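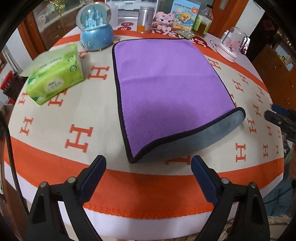 Fig. 3 – Chiffon violet à liseré noir, posé presque à plat sur la nappe.

3. Entretien du linge avec le lave-linge Numameck

À lire avant la première lessive. Version courte, le détail des programmes est dans la section 5.

3.1 Avant de charger

1. Vider les poches. Mouchoirs, pièces, vis, tout.
2. Fermer les fermetures éclair, retourner les vêtements foncés.
3. Trier : blanc / couleurs / foncé / peluche et microfibre. Les peluches à part, toujours. Elles perdent des fibres au premier lavage et le coton les ramasse.
4. Lire l'étiquette. Pas d'étiquette = programme Délicat, 28 degrés.
5. Secouer les nappes dehors, les miettes bouchent le filtre.

Note : nappes avec bordure de couleur, faire un essai sur un coin. Chiffon blanc humide, appuyer un moment, regarder. Si ça déteint, laver seul.

3.2 Mise en route

1. Ouvrir l'arrivée d'eau (robinet à gauche, quart de tour).
2. Charger le tambour sans tasser. Maximum 6 kg pour le coton, la moitié pour la peluche.
3. Lessive dans le bac II. Bac I seulement avec prélavage.
4. Adoucissant dans le bac marqué d'une fleur. Ne pas dépasser le trait.
5. Fermer le hublot, attendre le clic.
6. Tourner le sélecteur, puis régler l'essorage : 600 tours pour la peluche et le délicat.
7. Appuyer sur Départ. Le voyant passe au vert.

Si le voyant clignote orange : hublot mal fermé ou robinet resté fermé. Vérifier, puis appuyer de nouveau sur Départ.

ATTENTION – Pas d'adoucissant sur les chiffons microfibre ou peluche. Les fibres se couvrent d'un film et n'absorbent plus rien. Pas de javel non plus, le liseré part en premier.

ATTENTION – Programme 90 degrés : hublot brûlant pendant et après le cycle. Tenir les enfants à l'écart. Ne jamais forcer la porte, elle se débloque seule quand l'eau est redescendue en température.

3.3 Programmes textiles

Coton : nappes, torchons, draps. Essorage libre.
Délicat : 28 degrés, tout ce qui est sans étiquette.
Peluche : chiffons, plaids, peignoirs. Deux rinçages, essorage bloqué à 600.
Hygiène : 90 degrés, blanc uniquement. Sert aussi pour le nettoyage du tambour à vide.

Le programme Peluche n'existe pas sur les modèles Wanda d'avant la mise à jour de novembre. Prendre Délicat + touche Rinçage plus.

3.4 Séchage et rangement

1. Sortir le linge dès la fin du cycle. Sinon plis, odeur, et tout est à refaire.
2. Secouer chaque pièce deux ou trois fois, bord par bord.
3. Étendre la peluche à plat, poil vers le haut. Pas de pinces, elles marquent.
4. Brosser une fois sec, dans le sens du poil.
5. Repasser les nappes sur l'envers, encore un peu humides. La peluche ne se repasse pas.
6. Un pli au milieu d'un chiffon : vapeur à distance, lisser à la main, laisser reposer.

Note : ourlet qui gondole ou coin qui remonte après lavage, c'est en général un essorage trop fort. Humidifier, retendre sur une surface plane, poser un livre sur le coin jusqu'au lendemain. Si ça recommence, baisser l'essorage.

Ranger les nappes roulées plutôt que pliées si vous avez la place. Tiroir sec. Pas de sac plastique fermé.

3.5 Nettoyage du filtre

Une fois par mois, plus souvent si vous lavez beaucoup de peluche.

1. Débrancher la machine. Fermer l'eau.
2. Poser une serpillière et un bac plat devant la trappe.
3. Dévisser le bouchon lentement, laisser couler.
4. Retirer les fibres à la main, rincer le filtre sous le robinet, eau tiède.
5. Revisser à fond. Vérifer qu'il n'y a pas de goutte avant de rebrancher.

ATTENTION – Ne jamais ouvrir le filtre juste après un cycle chaud. Attendre que l'eau ait refroidi.

3.6 Petits problèmes

Le linge sort trempé : charge trop petite, la machine n'arrive pas à équilibrer. Ajouter une ou deux serviettes et relancer l'essorage seul.
Traces blanches sur le foncé : trop de lessive. Rincer sans produit, réduire la dose la fois d'après.
Bruit de claquement : une pièce ou un bouton dans le tambour. Arrêter, attendre le clic, regarder.
Mauvaise odeur : cycle Hygiène à vide, puis laisser le hublot entrouvert.
Code E6 : vidange bouchée, voir 3.5. Si le code revient après netoyage, ne pas insister – appeler le service Plustora, demander Valentin Gasser ou Andri Lanz, entre 8 h et midi. Avoir sous la main le numéro de série (étiquette derrière le hublot, en bas).

Suite : section 4, raccordement à l'eau chaude.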